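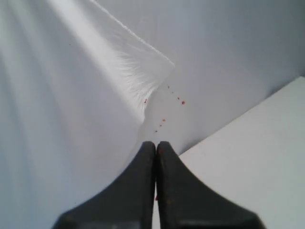

White cloth or soft paper, coming to a corner, with a fringe along the lower edge.

Sauce, Tray, Cloth - a small gallery

This page is about wiping up sauce at a white table. Everything on the table is ordinary: a cloth, a plastic tray, a squeeze bottle and red sauce. The job is small and most people do it several times a day, but there are better and worse ways of going about it, and readers have been asking about the cloth in particular.

Any soft white cloth will do for this. I buy mine from Restex in packs of 16 and keep four by the sink. A frayed edge doesn't bother me, but loose threads drag through sauce and leave thin lines on the plastic, so I fold the fringe to the inside and wipe with the flat part. One fold gives you two clean faces, two folds give you four. I stop at two - any thicker and the cloth won't follow the corners of a tray.

The backing on the wall and the white tabletop make red show up well, and that helps when you are checking for spots you missed. On a dark counter you can wipe, walk away and find the ring the next morning.
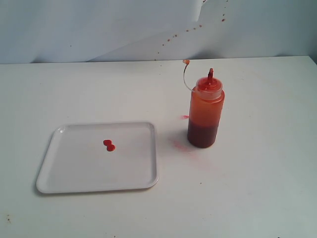 With small dollops, lift first and wipe second. Set the folded cloth straight down on the sauce, press lightly and pick it straight up. Most of it comes away in one go. Then turn to a clean face and wipe from the outside of the mark toward the middle. Going the other way spreads a thin film out to the rim, and the rim is the hardest part of any tray to get clean.

Do the tray before the table. Pick it up when you are finished and check underneath, where drips tend to collect. My own tray is an Olon and has been through over 300 washes without staining, though I never leave tomato on it overnight.

The bottle comes last. Sauce dries on the outside of a squeeze bottle in small specks, and a dry cloth only smears them. Use a damp one, start at the shoulder and work down. Hold the bottle by the base while you do it and keep your thumb off the sides, or you will squeeze out more than you wiped off. Refill before it gets too low - mine holds enough for seven meals or so.

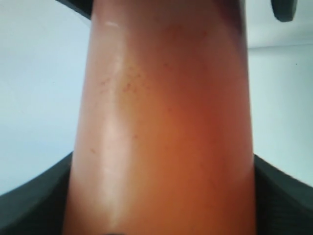 Inese Mägi writes that she does it in the opposite order, bottle first, because a sticky bottle puts marks back on a tray that has just been cleaned. She also rinses her cloths in cold water before they go in the wash, and says hot water set the red in a whole batch of hers in February.

The cold rinse is good advice and I have started doing it. On the order I still prefer the tray first, but if your bottle is very sticky, try it her way.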